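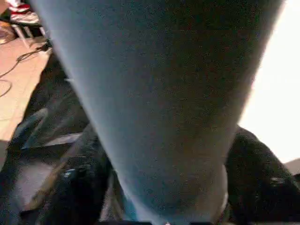

4.2 Bimanual trials with the stool

We compared two gripper sets, Koppel and Grolance, on the same pair of arms. Each set ran the same lifting task with a white plastic stool, and one camera at each wrist recorded alongside the head camera. The full log holds 3,177 grasp attempts. Of these, 129 were dropped from the analysis for missing wrist frames. The arm controller was the Dresano build in both conditions. Gripper force was fixed for each set before the first trial.
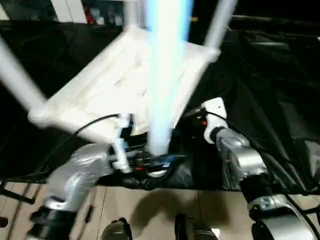 Page last modified: March, 14:20

Fast lifts blurred the stool in the head view, and bright legs were washed out. We therefore labeled grasp onset from the joint currents and used video only to check the labels. Slips were scored by one rater.
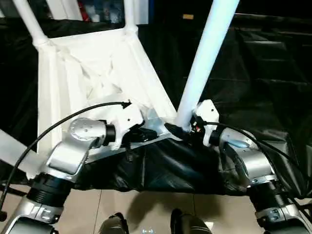 Figure 4. Head camera view down over both shoulder joints and the arms.

Wrist views had a different problem. At close range a pale surface can take up most of the image, which leaves the Dustulholm tracker few edges to follow. It lost its target in 121 attempts.

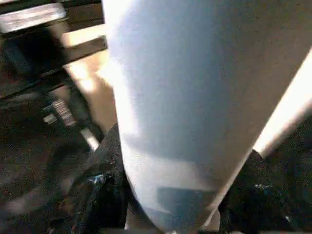 4.3 Controller settings

Both grippers were run again at a lower closing speed, with 52 attempts per set.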